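Course handout: Small Goods, Small Shops
Unit 3. Soft goods and the things you hang them on
Notes by Mohcine Shehata. Read before the April practical.

Most of you signed up for this course to learn window dressing. Window dressing is in unit 7. Before that come zippers.

A zipped case or pouch gets handled far more in a shop than it ever will at home. Every customer opens it, looks inside, finds nothing, and closes it again with slightly less care than the one before. By the end of a season the floor sample has lived a full life. Learn to read it.

3.1 Checking a zipped case

Start with the seam and leave the shape for later. Padding forgives a lot and hides the rest. Run along the whole zipper with the fabric held together on both sides, and look hardest at the ends, where the stitching takes the strain. Black fabric is popular because it hides dirt. It does nothing for a frayed edge, which shows up pale against it from across a room.

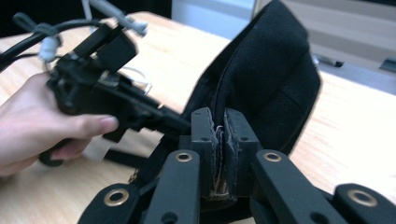 3.2 What to do with a worn one

Loose threads along the edge, teeth and tape sound: trim, mark down, sell as a sample. Fraying that has reached the stitching: off the floor. Do not turn it to face the wall. Kornél Szénási ran the bag counter at Broltmont for years and says he could find every damaged case in a shop by looking for the ones facing the wall.

Write the fault on the tag in plain words. "Worn at zipper" is fine. "Character" is not.

3.3 The counter spinner

The wire spinner is the cheapest fixture you will ever buy and the one you will swear at most. The Grina price list has it as item 427, and you will find near copies everywhere. Two tiers of hooks around a central pole, a ring for a base, and an opinion about gravity.

Set it up bare first. Put it on a flat table, look at it from the side, and turn it by hand before anything goes on. If the pole leans now it will lean more with stock on it. Keep the base ring fully on the surface — a ring hanging over an edge is an accident with a price tag.
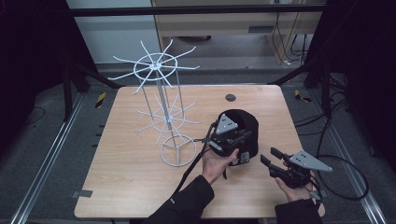

Load in opposite pairs, one item on each side, lower tier first. Heavy pieces stay low. Padded cases go on the lower tier only if they clear the base when the spinner turns, so try one before you hang the rest. Light things such as key loops and cords can go up top, where the hooks are at a good height for adults and (with luck) a poor one for toddlers.

Leave some hooks empty. A full spinner looks generous and turns like a wet hedge, and customers who snag a sleeve on it once will walk around it afterward.

For the practical, bring one zipped item you own and are not proud of. Tags and pens are in the Flakilach box by the door. Please put the pens back.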